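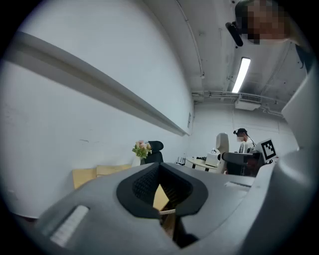
View from the gripper camera, housing at the bottom, arm and marker at mid-distance.

Ticket 219 — Rernside handheld gripper kit, marker tracking lost at wide angles
Product: Rernside kit, evaluation unit
Site: Brurngate
Opened: 2025-02-08
Status: Closed, workaround accepted

2 min read

Symptom
Tracking of the arm marker drops out when the gripper is tilted up past the table. The pose freezes, then jumps when the marker is picked up again. Log shows "marker lost" at frame 100 and again at frame 200. No error from the gripper itself.

Checks
Lens cleaned, no change.
Cable reseated at both ends, no change.
Second unit tried with the same settings, same dropouts.
Auto exposure turned off and set by hand. Dropouts fell from one per pass to one in every four passes.
Marker size in the config compared with the printed marker. Config was wrong. It still held the default from the Grenirier bundle.

Cause
Two faults together. With the ceiling light in view, auto exposure darkens the rest of the image and the marker border loses contrast. The wrong marker size then gives a bad distance on recovery, hence the jump.

Fix
1. Lock exposure with the gripper pointed at the table.
2. Enter the measured marker size and restart the tracker.
3. Recalibrate the lens with the Queiroz profile. The stock profile is poor near the rim.

Vendor reply: exposure lock will be a startup option in the May release. Until then it has to be set after each power cycle.

Review note: tracking is good once set up. The manual does not mention marker size at all — points off for that.

Closed by Chang-ho Won

We use cookies to remember your settings. Accept / Manage

Comments (3)

pkel: Same jump on our unit. Step 2 cleared it.

tool_bench: Does the exposure lock survive a tracker restart?

Chang-ho Won: Yes, a restart is fine. Only a power cycle clears it.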